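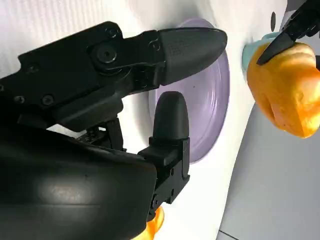 Plates should be light enough to carry four at a time and pretty enough to leave out on the counter, Konrad Frei told the crowd that had squeezed into the back half of the Clindum community hall, and he has not changed his mind on that in all the years he has been setting other people's tables.

The occasion was the opening of the Clindum plate library, which began lending on 31 January 2018 after a good long winter of washing, sorting and asking the neighbors what they had in their cupboards. The idea is a simple one and folks in town have been talking about it for ages. If you are having a birthday, a christening, a retirement supper or just more cousins than you own dishes for, you can come by the hall, borrow what you need, use it, wash it and bring it back. There is no charge for households in town, though a jar by the door takes whatever people feel like dropping in (it was looking pretty healthy by the end of the evening).

The library starts out with 300 plates, and they are a cheerful mix. A lavender one with a raised rim and rings running around it got a lot of love on opening night, and more than one person was heard asking whether a whole table could be done in that color. The answer, for now, is no. The purples are few, and the organizers would like them shared out. White and cream are in better supply, and there is a stack of greens that came from the old Carkar lunchroom when it closed its doors, still with plenty of good years in them.

Money for the shelving came from Civance, the hardware store on the corner, which put in $300 and also let the group have its pick of the brackets that had been sitting in the stockroom. The shelves went up over a couple of evenings and they are a little higher on the left than on the right, which you will notice if you stand back by the piano. The plates don't seem to mind.

Borrowing works like this. You sign the book, you say how many you want and for which day, and you get your plates in a padded crate with a dish towel between every layer. The loan runs three days, which gives you the day before to set up, the day itself, and the day after to get everything scrubbed. If you need longer, say so when you sign, and if nobody else is waiting it should be fine. A chipped plate isn't a disaster. Put it back in the crate on top, leave a note, and it will be taken off the shelf.

The first big booking is already in the book. The Atallah family has put its name down for 78 plates for a wedding lunch in May, to be held outdoors if the weather is kind and in the hall if it isn't, and they have asked for as much color as can be managed. A few of the lavender plates have been promised for the head table.

There was coffee, there were three kinds of pie, and there was a long and friendly argument over whether dinner plates should be stacked by size or by color, which went on well past the time the chairs were supposed to be folded. Size won in the end, at least for the bottom shelves, where the heavy platters need to sit anyway. The upper shelves are being left to whoever is on duty that afternoon, so don't be surprised if they look different each time you visit.

The group is still happy to take donations, especially soup bowls and smaller plates for cake, of which there are never enough to go around. They don't have to match. Please give them a wash first and wrap them in newspaper, and if you have a big box, call ahead so there is someone to help you in with it from the car. Bigger serving dishes are welcome too, but glasses will have to wait until there is another shelf to put them on.

The library is open afternoons, using the side entrance. The front steps are still icy, so watch your footing if you park on that side.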